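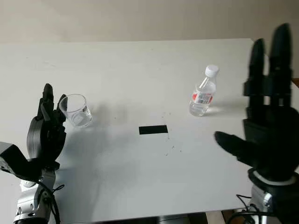 Bancada com as duas mãos robóticas, um copo e uma garrafa de água.

Backup incremental falha com "volume sombra indisponível" depois de mudar o destino para NAS

Pergunta de Rogelio Dalisay
Categoria: Cópias de segurança > Agendamento
Etiquetas: incremental, NAS, VSS, retenção

Uso o Trolard numa máquina com Windows 10 para copiar uma pasta de projeto de 120 GB. Até novembro o destino era um disco USB e a tarefa corria às 02:00 sem erros. Mudei o destino para uma partilha SMB num NAS e, desde então, a cópia completa termina bem, mas a incremental para aos 54% com a mensagem "volume sombra indisponível". O registo não indica nenhum ficheiro em concreto.

Já verifiquei:
- credenciais da partilha (leitura e escrita)
- espaço livre no NAS
- serviço "Cópia Sombra de Volumes" em modo manual, arranca quando a tarefa começa

Executada à mão durante o dia, a incremental por vezes conclui. Há algum parâmetro específico para destinos de rede?

3 respostas

Jana Hinrichs
Resposta aceite

O destino não intervém na criação do instantâneo, que é feita no volume de origem. O que muda com o NAS é a duração: a escrita é mais lenta, o instantâneo fica aberto mais tempo e a área de armazenamento de sombras enche. Quando atinge o limite, o Windows elimina o instantâneo e a tarefa perde a referência.

Numa linha de comandos com privilégios de administrador:

vssadmin list shadowstorage

Compare o espaço utilizado com o máximo. Se o máximo for baixo, aumente-o:

vssadmin resize shadowstorage /for=D: /on=D: /maxsize=20GB

Substitua D: pela letra do volume de origem. Confirme também no Visualizador de Eventos, registo Sistema, origem volsnap, se há eventos à hora da falha. Convém ver se existe outra tarefa com escrita intensa às 02:00 (desfragmentação, antivírus), o que explicaria a diferença em relação à execução diurna.

Genalyn Catacutan

Tive um erro parecido com o Skillow e resolvi reinstalando. Não sei se no Trolard é igual. Experimente também desligar o antivírus.

Linnea Engebretsen

Complemento à resposta da Jana: nas opções da tarefa, reduza o tamanho dos blocos do arquivo para 200 MB. Não corrige a falta de espaço para sombras, mas se a ligação cair só se repete o último bloco. Mantenha a verificação de integridade numa tarefa separada, com outro horário.

Comentário de Rogelio Dalisay
O máximo estava em 3 GB e havia eventos volsnap às 02:40. Aumentei para 20 GB e passei a análise do antivírus para as 06:00. As incrementais seguintes concluíram. Os blocos ainda não alterei.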